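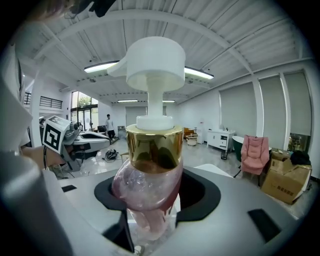

Gillance has opened orders for the Skosik hand-held gripper kit, a service package for teams that record manual tasks for robot training. Our office has had the kit under review since May. A summary of our findings follows in this thread. (1/9)

The package as quoted to us: two hand-held grippers, a set of printed markers, a carrying case, recording software and 20 hours of remote support. A third gripper may be added at the time of order. Prices are given on request and depend on the length of the support term. (2/9)

Setup. The written guide covers 14 steps, from charging to the first test recording. Two members of our staff completed them before lunch without calling the help line. Step 9, on aligning the overhead camera, refers to a menu that has since been renamed. Gillance has been informed. (3/9)

Choice of objects. We asked that the review include household items with smooth, curved surfaces, as these are the items our member workshops handle most. Pump bottles were placed on the list at the request of the Wallner site, which packs bath and skin products. (4/9)

Handling. Operators found the grip comfortable for sessions of up to one hour. Past that point, several asked for a break — the weight sits forward of the wrist, and the strap supplied does little to correct this. We recommend short sessions and a rotation between operators. (5/9)

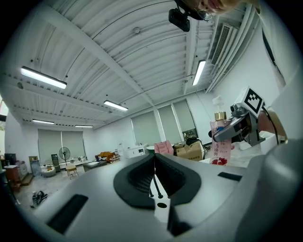
Skosik kit review: the gripper housing with its U-shaped cutout, and a pump bottle behind the marker cube.

Markers. The printed black-and-white markers are simple to replace, and spare sheets come with the kit. The card versions bend if stored loose in the case. Offices that expect heavy use should order the rigid set, listed separately in the Gillance catalog. (6/9)

Recordings. We have 4,000 recordings on file to date. The software sorts them by task and operator and exports them without further steps. The search function is slow once a folder grows large, and file names cannot be changed in bulk. Both points were raised with the vendor in writing. (7/9)

Support. Our contact at Gillance, Pieter Mkhize, answered most questions within one working day. A request for a replacement charger took 3 weeks. The service terms set no time limit for spare parts, and we advise buyers to ask for one before signing. (8/9)

Member workshops may borrow the review kit from our Sorumow office for up to 14 days. Requests should name the tasks planned, the number of operators and the person responsible for the equipment. The full report, with the test sheets and the letter to the vendor — including the reply once received — will be posted on the members' page. (9/9)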